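September, evening

Second week with the trial kit from Wenier. I promised myself to write down every evening what we did with it, so that when we must decide I don't have only a feeling. The arm and the gripper belong to us already. What Wenier sells is the software for grasping glass, and the service that comes with it, and we can try it for 6 weeks before we pay.

Today was glass on the printed mat. I prefer this mat for the test, with the trees and the orange sky, although it makes my eyes tired. Clear glass takes the colors of whatever lies under it, and our customers in Elham will not buy a special gray table only to please a program. 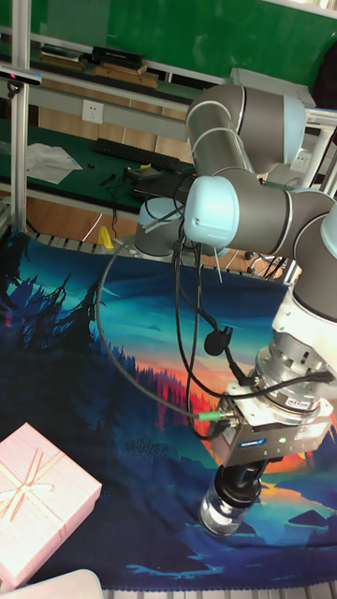
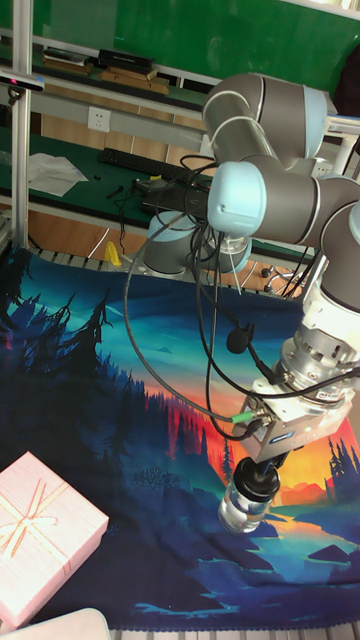
The drinking glass first, then the small jar, held by its black lid.

Joanne Tunstall wrote back in the afternoon that I should not be too happy about the jar, as a black lid is easy to find for any software, and that she would look only at the results for the glasses without a lid. She also wrote that at Lellbridge they had the same kit in spring and the calibration was lost each time the software was updated, so I should ask Wenier for the price of the service visits before I ask anything else. I answered that I would do both. About the lid I think she is right. I had put all the results in one table, and now I have made two.

I read the offer again after supper. There are 12 months of support in it, but the visits are counted separately, and I did not find how many hours one visit has. The manual has 151 pages and the chapter about finger force is so short that I read it while the kettle was boiling. It says to choose "soft" for thin glass. How soft, in newtons, is not written. I want to know this number. With the old program from Bunting I could type the force myself, and I miss it, even if everything else in that program was slow and ugly.

What I like: teaching a new object is quick, and the screen shows where the fingers will close before the arm moves. I stopped it myself two times today because I did not agree with the place. Both times I could move the point with the mouse and continue without starting again. This is a good thing and I must not forget to write it in the report.

Questions for Wenier tomorrow morning: price of one visit, the force in newtons, and if the calibration stays after an update. Also buy more glasses, the cheap ones.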